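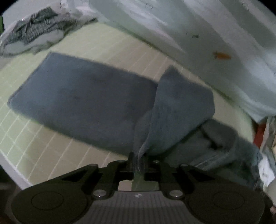
Fabric pinch with the hand-held gripper, blue-gray cloth on the gridded mat.

Thursday, August 4, 2022

Okay, cloth day! Spent the whole morning on the Hiltton fingertips and I like them a lot more than I expected to. Chunhua had told me to start with something big and floppy and leave the small towels for later, and she was right, you see the slipping much sooner when there's real weight hanging off the pinch.

Did 70 grabs with the Hilttons and then swapped to the old Pan tips (the swap still takes forever, those screws are tiny and I dropped one under the bench again). Same cloth, same mat, same tired wrist. Hilttons lost the fabric 7 times. Pans I quit counting after lunch, it was getting silly.

The hem is where it gets interesting. If I come in square to it, both tips bite and the strip bunches up nicely between them. Come in at a slant and one tip slides underneath while the other rides on top, and then I'm dragging the whole panel across the mat. Yavuz thinks the linkage has play in it. I think it's me! We'll clamp the handle to the Ikasness arm and find out.

Camera note: exposure is locked now, but the shadow under a folded flap still goes so dark that I lose a fingertip in there. Tried the desk lamp from the left, a bit better, then it glared on the screw heads. Maybe a diffuser? Dallis has a roll of the frosty stuff somewhere.

Clips are saved up to 1658, nothing labeled yet. Yavuz, please don't rename the folder this time :)

Tomorrow: Hilttons again, thinner cloth, and put a drop of threadlocker on that left finger screw before it walks out.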